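Sorting the small things, beginning with the bins
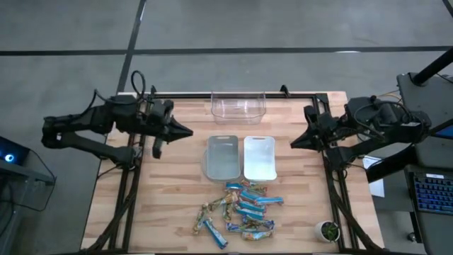

My drawer of small things became impossible in September. Every home has such a drawer, I think. In mine there were batteries, keys which open no door I know, tape, rubber bands, and the little bags of screws that come with furniture. When I looked for a pencil sharpener and found three broken ones before the good one, I decided to do the work properly. This time I wanted to begin with the containers and only after that touch the things. So it is one clear bin at the back and two small trays side by side in front of it, all of them empty, on a light wooden top. The left tray is gray and you can see a little through it, the right one is milky white, and both have a cutout at the top end where the fingers can go. I like very much to look at empty trays. It is a pleasure that does not last long.

I must explain how I did it before, to show why I changed. Before, I turned the whole drawer over on the bed. Then I made small piles on the blanket, and the piles were good for one hour. After this I became tired, or it was time to cook, and I needed the bed in the evening, so everything went back in the drawer in one movement. I did this, I think, four times in two years. The drawer was always the same afterwards, only the dust was in a different place.

My friend Irén Simon has a much better system and I copied it from her. She says that you should have few containers and they should be open. If there is a lid, you will put something on the lid. She also gives every container one simple question. Mine are these:

The gray tray is for what I use every week. Scissors, the good sharpener, one roll of tape, two pens that write.

The white tray is for what I use sometimes but would be angry to lose. Spare batteries, the small screwdriver, the sewing needles in their paper, the key for the radiators.

The big clear bin is for everything I cannot decide. I put it at the back on purpose, so my hand arrives at the trays first.

The undecided bin was the most difficult for me. I am a person who decides slowly. My husband's cousin, Dénes Major, told me to write the month on a piece of paper and put it in the bin, and when half a year is gone, to give away all that is still inside without looking again. I wrote the paper. I am not sure that I will be brave enough for the second part.

I also did something I never did before, I counted the rubber bands. There were 69. I do not remember buying rubber bands even one time in my life. They come with the parsley and the spring onions from the market, and it seems my hands save them without asking me. I kept 9 and put the rest in an envelope for the woman who sells the parsley. She was surprised, but she took them.

A few words about the trays, for those who like to know such things. The color is important to me more than I expected. When I had all containers the same, I mixed them all the time, and then the system was finished in one week. With one gray and one white I do not need labels. I tried labels in the kitchen last year and my family read them with great interest and then put the rice in the flour.

The cutout at the end is also useful. In a deep drawer you can pull the tray toward you with one finger, and you do not have to lift it. Before buying, please measure the drawer inside and not outside. I measured outside the first time, and those trays now live under the bathroom sink with the sponges. Measure the height too, with the drawer closed as far as you can manage, for there is often a piece of wood above which takes more space than you believe.

The whole work took me one afternoon, with a stop for coffee. The longest part was to test the pens. I had a page full of blue and black circles at the end, and most of the pens went out.

Now the trays are full and they are in the drawer. It opens without the noise it had before, when something was always caught at the back. The screws are still a problem. I have them in a jam jar on the windowsill and I do not know which belongs to which shelf. If a reader has a good method for screws, please write to me in the comments. Next I would like to do the cupboard with the cables, but first I will rest a little.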